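Our older cat, Vanhove, turned 14 in October and stopped finishing her dinner. She would walk up to the bowl, sniff it and walk off again. I put it down to fussiness for longer than I should have.

The vet weighed her and she had lost nearly 600 grams since her last visit. Blood tests showed early kidney trouble — common at her age, we were told — and we came home with a new diet and a list of things to watch. The bill was a bit over $800.

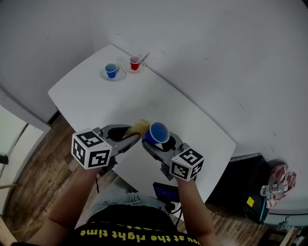

Cups and saucers on the white table.

She hated the kidney food. I tried it cold, warmed, and mixed with a spoonful of her old tins. The mixing worked best. I started with mostly old food and changed the balance a little every few days, and it took 40 days to get her fully across. Geert Prins, who breeds Burmese and has had several old cats, told me to go slower than the packet says. He was right.

Getting her to drink was the other job. She ignored the fountain we bought, so it went to my sister. What she likes is a wide, shallow dish in the hallway, well away from her food. I also stir some warm water into every meal.
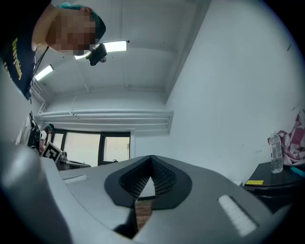 Teal cap, ceiling light behind.

Her weight has been steady since the new year and her coat is less scruffy. She sleeps more than she used to, mostly on the heater vent. Jondedska, the younger cat, keeps trying to steal the kidney food, so they eat in separate rooms with the door shut. The next blood test is in a few weeks.

Last updated: Apr 17, 2023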